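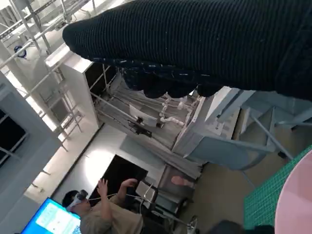

The Mat Comes to the Table

HOME & MAKING | Things We Use

Started with crumbs. Noémie MacLeod was trimming book cloth in her front room in March, lunch landed on the cutting mat next to the ruler, and it sort of never left. She bakes, she binds, she has one good table. Something had to give.

"I kept clearing the mat off so I could eat," she says. "Then I quit clearing."

She's not alone in it. Ask people who sew or build models where they eat and you get a pause, then a guilty look. The green mat is the best surface in the house. Flat, lies still, doesn't mind a knock. And it makes whatever you set down on it look deliberate - a mug, a pair of scissors, a plate of toast.

Bread most of all. Something about that green.
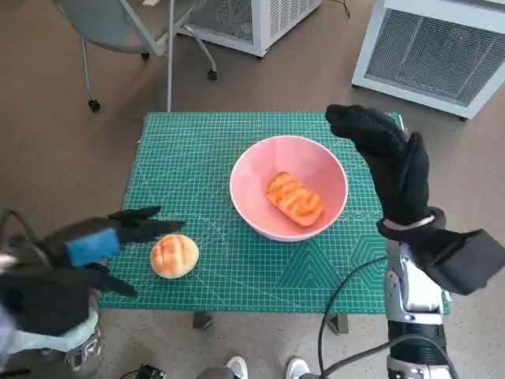 Photo: Colleen Lemieux

Pink bowl, pale rim, a long orange roll lying across it with the dark ridges showing. Off to the left a round bun straight on the green, crosshatched on top the way a melon pan is. The mat has its own grid, so you get one pattern sitting on another. Guide lines, triangles, bun. I'd hang it in a kitchen.

Melon pan, if you haven't had one: soft sweet bun, thin cookie crust, scored before it goes in the oven. No melon in the usual kind. The name is mostly put down to the look. Telmo Palacios sells them at Galtau, his bakery, and scores every one by hand with a bench scraper. Forty-three on a slow morning. He has a mat too, by the register, for cutting labels. Draws the line at food on it, though.

"You cut on it. You glue on it," he says. "Get a plate."

Fair. So, some ground rules, gathered from people who do this and are still fine.

Keep two mats. One for blades and glue, one for lunch, and never swap them. Fereshteh Moradi writes KITCHEN on the back of hers in paint marker. Cool water and a drop of dish soap, wipe, dry it lying flat. No dishwasher. No hot pans either, a mat will warp and it wont come back. She lost one to a teapot.

Use a bowl for anything glazed or sticky. A dry bun for a minute or two, your call. Mine is yes.

And a small table helps. If the mat covers most of the top, the whole thing turns into a tray with legs, and you stop thinking of it as a work surface at all. Shirley Bélanger did this with a side table she found on the curb and now has her coffee there every day, quilt pieces pushed to the back. She says teh grid is handy for sharing a cake fairly. Her sister disagrees about the last one.

Noémie, meanwhile, has bought a second table. It's already got a mat on it.

From the April 2025 issue.

Contact the editors | © Cletari Magazine. All rights reserved. | Back to top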